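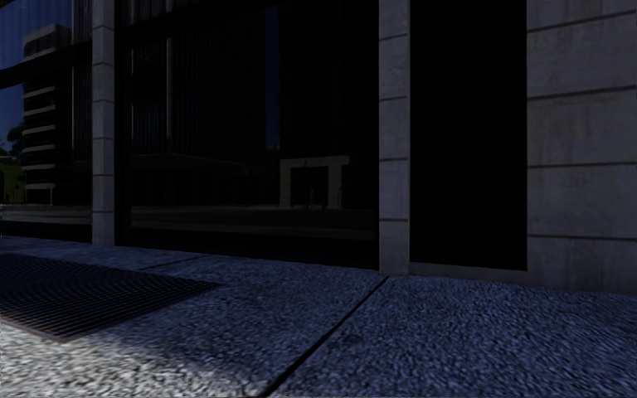
Simulated street front, low camera, dark glazing between concrete pillars.

How to test a sidewalk planner against glass before you trust it

Glass is where I stop believing demo videos. A planner that looks calm along a brick wall can do strange things next to a storefront window, and most simulators will hide the problem from you. This page covers how I set up a glass test for the Skemow navigation stack. It assumes you have the simulator running and can drive the robot by hand.

1. Pick a boring stretch of building

You want dark windows, plain pillars and one deep recess that could be read as a doorway. The render at the top of the page has all of that, plus a reflection in the big window shaped a lot like an open doorway. If your perception node is going to invent a way through a wall, give it the chance now.

Keep the sensor low. Plenty of tutorials put the virtual camera at head height and then ship a robot that sees the world from the curb.

2. Find out what your depth sensor really returns

Open the depth view and point it at the glass. If you get a clean flat plane, be suspicious. Many simulated depth sensors read distance straight from the geometry, and the window is a solid polygon as far as they care. Real sensors drop out, or return the distance to whatever is reflected.

Turn on the glass material model if your build has one. If it doesn't, mask the window polygons and replace their depth with invalid readings. That's crude. I still prefer it to perfect depth.

3. Check the ground segmentation separately

Stop the planner and run only the segmentation node. Look at three places:

The strip of reflected street low in the window. Does the label spill past the foot of the building?
The line between sunlight and shade. Does it become an obstacle edge?
The metal grate. Is it ground, obstacle or hole?

Decide what you want the grate to be before you look. Tomás Ó Ceallaigh and I argued over this for most of May, and he still thinks it should be drivable. I mark it as high cost. Either can be defended as long as it's written in the config.

4. Run the route and log everything

Set the goal past the stone wall and start the robot beside the left pillar. Use a new random seed each time and save the costmap along with the path. I do 400 runs. Fewer than that and I've fooled myself before.

On my last batch with the default settings, 81 runs planned at least one path into the window. The success metric counted nearly all of them as passes, as the robot replanned before contact. Don't use that metric alone. Add a check that fails the run if any planned path crosses the facade line, even for one cycle.

5. Change one thing

Raise the obstacle persistence time first. It's the setting most likely to help and the easiest to undo. Leave the inflation radius alone until you have rerun the full batch with the same seeds.

The vendor notes for Fandby, the map add-on, suggest loading a building outline and skipping all this. It works if the outline is right. Deirdre Noonan shifted ours sideways by less than a pillar's width and the bad paths came back, so I keep the outline as a second source and let live sensing overrule it.

6. Repeat outdoors, slowly

A pass in simulation tells you the logic holds for the glass you modeled. Take the robot to a real window with someone on the stop button, and compare the depth logs with what you faked in step 2. Mine didn't match well, and I had to go back and redo the mask.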